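Home | Stories | Authors | Archive | Contact

Print this page | E-mail this story

The Short Pair

The inventory at Loslow listed 361 lengths of wire. Veronica Lazăr had signed for 360.

She went through the racks again on 8th October, starting at the door. Each length had a paper tag with a number, a gauge and a date of purchase. Most had come from Vuda in a single August delivery. Number 200 had a tag and no wire.

"It was blue and white," said Loïc Masson. He had the ledger open on his knee. "Twisted pair, for the line to Jadenbridge. Arnaud cut it himself."

"How long?"

"Eleven feet. He wrote ten, then crossed it out."

She looked at the correction. The pen had gone through the paper. Arnaud had run the line desk until the summer, and he had not been a man who crossed things out. He measured against a brass rule screwed to the bench, wrote the figure down and cut.

She pulled out the bench drawers one at a time. Terminal blocks, sleeving, a tin of screws. The bottom drawer stuck, and Loïc had to put down the ledger and hold the bench while she worked it loose.

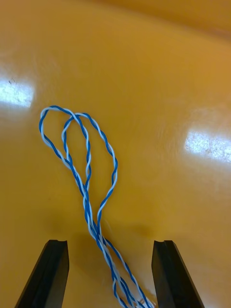 Why are the two wires in a pair twisted together? Each wire then picks up nearly the same interference, and the receiving end can cancel most of it.

Arnaud used to give that answer to every new clerk, in those words, and he did not add to it. Veronica had written it on the inside cover of her first notebook.

She laid the pair along the brass rule and drew it out by hand, a foot at a time. It wanted to go back into its bends. Loïc held the far end.

"Ten," he said.

"Ten and a half."

"There's no column for halves."

She checked it a second time and got the same. Then she took the pen, ruled a line under both of Arnaud's figures and wrote the length in the margin – small, but legible – with her initials after it.

Loïc tied on the tag. She hung number 200 on its hook and turned off the lamp over the bench.

Print this page | E-mail this story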